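4.3 Fehlerfall: Abbruch beim Greifen der Tasse

In der Simulation (Tisch mit Basketball, Buch und weißer Tasse, Abb. 7) trat der Fehler zuerst auf. Von 50 Läufen 5 mit Schutzabschaltung, alle beim Absenken des Greifers neben der Tischkante. Ursache nach Log 3914: Kollisionsmodell des linken Fingers zu kurz, Planer hält den Abstand zur Platte für ausreichend. Momentgrenze spricht an, Arm bleibt stehen. Neustart nur von Hand, was im realen Aufbau nicht hinnehmbar wäre. Korrektur des Modells durch H. Riedl, Wiederholung der Läufe steht noch aus. Ob der Basketball bei Kontakt ebenfals eine Abschaltung auslöst, wurde nicht geprüft.

Abb. 7: Greifer an der Tischkante, Simulation. 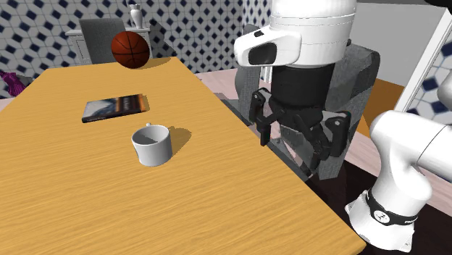 Grimusow, 2019-04-08

S. Dehghan, H. Riedl. Korrigierte Fassung von Abschn. 4.3, Tabelle folgt seperat.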